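Print this article | E-mail to a friend

The new hands at Pereyra

I have been asked to be fair about the arms, so I will start with what I was told. Pereyra, which clears tables and washes up for canteens and function rooms across Waltiria, has brought in a pair of robot arms from a supplier called Hulow. They sit on a bench in the back room and they are there to sort dirty tableware into bins before it goes to the wash. The 9 people on the evening shift will, says the letter pinned by the lockers, be "freed for more rewarding tasks". The letter does not say which tasks. I asked, and was told that this was still being looked at.

I have spent enough years around kitchens to be wary of the word "freed". When the conveyor dishwasher came in at my old place we were freed from scrubbing. We were then freed from the second tea break, as the machine didn't stop for it, and by September two of us had been freed from working there at all.

Abelardo Ibarra has sorted tableware at Pereyra for five years. He picks up a glass and knows from the feel of it whether it goes in the rack or the bucket for chipped ones. He does this while talking about football, and he does it faster than he can explain it. On Tuesday he was asked to explain it anyway, to a young man from Hulow with a clipboard. How do you decide what goes in first? Why the heavy thing under the light thing, or the other way about? He answered politely for 40 minutes. It did not seem to have crossed anybody's mind that he was giving away the one part of his job that could not be bought off a shelf, or that he might be paid for it.

I don't say the arms are useless. Sorting is dull work and it is hard on the wrists, and I would not wish it on anyone for a whole evening. If the arms took the worst of it and the wages stayed where they are, I would bring a cake. My doubt is about the second half of that sentence.

There is also the question of what the job becomes. Somebody has to lay things out where the grippers can get at them. Somebody has to stand by when a dish lands badly, and fill in the sheet afterwards. A skilled sorter ends up as a sort of nursemaid, and nursemaids to machines are paid less than sorters because, we are told, the machine is doing the work. At Vimano, where they went through this before us, the new post was called "line support" and came in a grade lower. I have yet to meet anybody there who finds it more rewarding.

Management's figure is 2223 pieces a shift once the thing is properly bedded in. I would like to know who worked that out, and whether they have ever seen a wedding come back to the kitchen — plates with napkins stuffed under them, forks standing up in the trifle, a bread basket with half the butter in it. Kitchens are untidy places. The people who work in them cope with that all night without putting it in a report, and so it never shows up in anyone's sums.

What I would ask for is modest enough. Put the grades in writing before the trial ends. Pay the people whose know-how is being copied down. 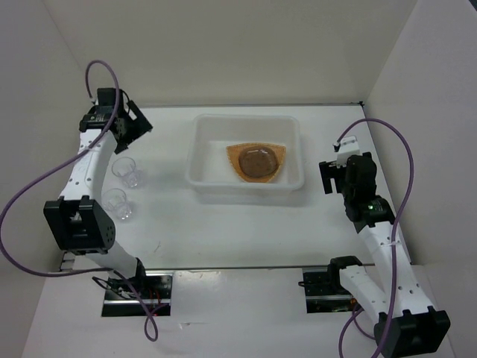
And let the evening shift have a say in whether the arms stay, with a vote that counts for something. Management has promised to "listen to feedback", and I have seen the box they mean to collect it in. It is beside the clocking-in machine, where your supervisor can watch you post your slip.

Print this article | E-mail to a friend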